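Durnix Portable Stage Deck

24 shares

The Durnix is a folding stage deck for theatre groups, arts centres and schools that put on work in rooms with no fixed stage. It was first made for the Gamage, a studio theatre in Brendale where the seating has to change between one show and the next, and it is now sold and hired through Ulton.

Each deck opens flat and locks with two catches underneath. The legs are bought separately and come in 20 cm and 60 cm heights. Decks of the same height clamp together along any side, so a thrust or a traverse can be laid out with the same set of parts.
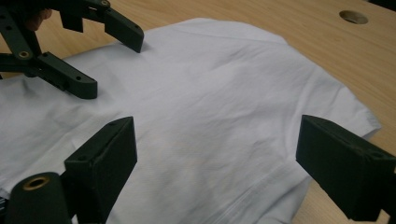 Shahnaz Bandara wrote that her company toured a two-hander on nine decks and had the stage up before the lighting was rigged. She would have liked the clamps to come in a bag of their own – they now do, at no extra charge.

The top surface takes stage paint and dance floor tape. Take tape up at the end of a run and don't leave it on in storage. For barefoot work or tap we suggest a roll-out dance floor over the top. The underside is lined with felt to dull footsteps, and skirts in black serge hang from a strip along the front edge.
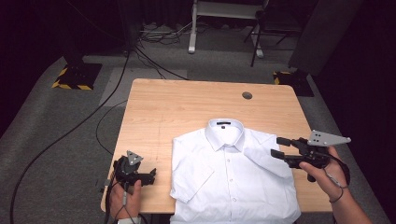

Can decks of different heights be joined?
They can stand side by side, but the clamps only hold decks at the same height. Use the step bracket where the levels meet.

Hire is by the week and includes legs, clamps and one set of skirts. Rehearsal hire is cheaper and leaves out the skirts. Delivery is to the door of the building – please say when booking if there are stairs, as a second person will be needed. Guard rails and treads are listed separately and should be ordered with the decks so that the fixings match.

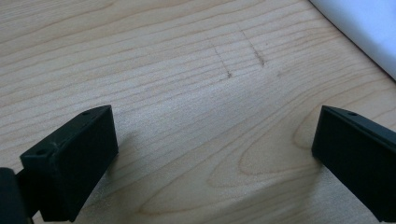
Light wooden tabletop between two gripper fingers

Spare catches and feet are kept in stock. Decks bought before February have the older catch, so give the number stamped on the leg socket when ordering parts.

9 comments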